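Re: Kerkasent wrist camera pretraining, does anyone buy it?

gmittal_154
Read the Kerkasent write-up twice. They claim a policy trained mostly on wrist views packs a box as well as one with an overhead view. The evidence is 50 trials on one table.
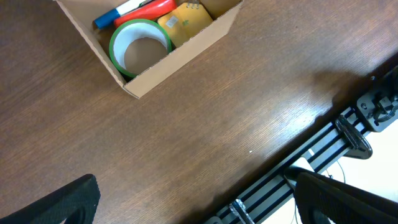
Wrist view, box at the top, fingers at the bottom.

Half of what the policy sees there is wood grain and rail. I'd want a second table before believing anything.

ruxandra.m
You're being harsh. The training set is 591 episodes, and the wrist view moves with the gripper, so you get variety for free.

gmittal_154
Variety of angle, sure. Same glare, same rail — that's memorizing a desk.

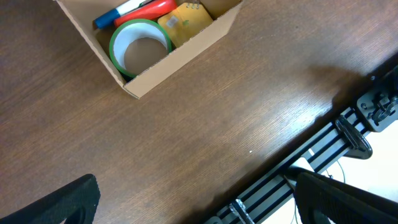
Does the write-up say how they picked the test trials?
Only that they were "held out," with no word on whether the layouts differed from training.

ruxandra.m
OK, that one bothers me too. I'd still like to see it rerun before calling it junk.

levari_ruth
We tried the method at Levari in December. With 3 random seeds the gap between best and worst was bigger than the gain they report.
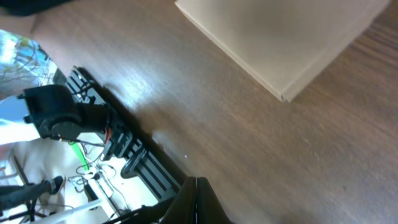 And they give a single number with no spread, so you can't tell which end they landed on.

ruxandra.m
Did you keep their learning rate?

levari_ruth
Yes, and their crop size.
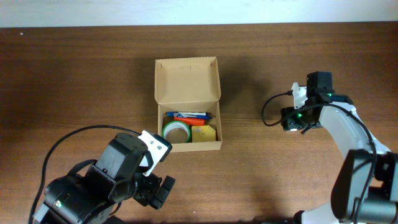 The overhead baseline is my other gripe. It got a smaller encoder — check the appendix — so the comparison was tilted from the start.

gmittal_154
Missed that. I'll email Filip and ask for the logs.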